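An **office chair** is a seat made for use at a desk or worktable. Most office chairs turn on a central column, roll on small wheels called casters, and can be raised or lowered. The type is also called a desk chair, task chair or swivel chair, although sellers use these names loosely and some desk chairs neither turn nor roll.

## Parts

### Base and column

The base is the set of legs at the bottom of the chair. On newer chairs it is usually a star with five arms, each ending in a caster. Four-legged bases were common on older wooden swivel chairs and are still made, mostly for meeting rooms. A base with five arms is harder to tip over when the sitter leans toward the gap between two legs.

The column rises from the middle of the base. In most current chairs it holds a gas cylinder, worked by a lever under the seat. Older and cheaper chairs use a threaded post, and the height is set by spinning the seat.

### Seat

The seat is a flat or slightly curved pan covered with foam and an outer layer of fabric, vinyl, leather or mesh. The front edge is often rounded downward to ease pressure behind the knees. Some seats slide forward and back to suit different leg lengths.

### Backrest

A backrest may be padded, molded in one piece, or made of mesh stretched over a frame. Mesh lets air pass through and weighs little, but it sags when the frame bends or the weave is worn. Padded seats are often paired with mesh backs. Many backrests have a curved section at the level of the lower back, either fixed or movable.

### Armrests

Armrests are fixed, height-adjustable or hinged. Fixed armrests can strike the edge of a desk and keep the chair from being pushed all the way in. They are often sold as a separate part, bolted to the underside of the seat.
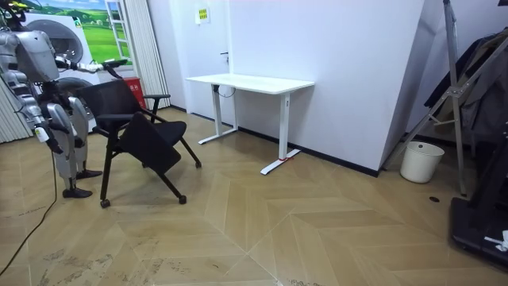
### Writing tablets

A writing tablet is a small board attached to a chair to give the sitter a surface for notes. It is most common on chairs for classrooms, training rooms and lecture halls, but it is also fitted to rolling chairs with padded seats. The tablet may be fixed, or mounted on a hinge so that it folds down beside the seat. Left-handed versions are made by most suppliers, usually to order.

The Barnell 452, sold as a training-room chair, was offered with or without a tablet. The two versions shared the same seat and legs, and the tablet could be added later with a bracket kit. Fivton used a similar bracket, but its bolt spacing is different and the parts do not interchange.

## Casters and floors

Casters are sold in two main kinds. Hard casters, usually nylon, are meant for carpet. Soft casters have a rubber or polyurethane tread and are meant for wood, tile, vinyl and laminate. Hard casters on a smooth floor can roll away too easily and may scratch the finish, especially when grit is caught in the wheel.

Floors laid in chevron or herringbone patterns have many short joints, and small hard wheels can make a clicking noise as they cross them. A chair mat or larger soft wheels will reduce this. Most casters are held in the leg by a push-in stem and can be pulled out by hand or with a flat pry bar.

## Moving and storage

An empty chair is normally rolled by the top of the backrest or by both armrests. On carpet it is easier to pull than to push. Lifting a chair by the armrests is not advised if they are adjustable, as the upper part may come off. A folding tablet should be lowered before the chair is moved through a doorway.

Swivel chairs do not stack. Some meeting-room models have a seat that flips up so that the chairs can be nested in a row. The Dunne catalog lists these under "nesting seating," while Skisent groups them with folding chairs.

## Care

Hair and thread collect around caster axles and are the usual cause of a wheel that drags. They can be cut away with a small blade after the caster is removed. Mesh is cleaned with a vacuum brush and a damp cloth. Bolts under the seat and armrests work loose with use and should be tightened from time to time. A gas cylinder that sinks under the sitter is replaced as a unit and should not be opened.

## See also

- Caster
- Chair mat
- Folding chair
- Tablet-arm desk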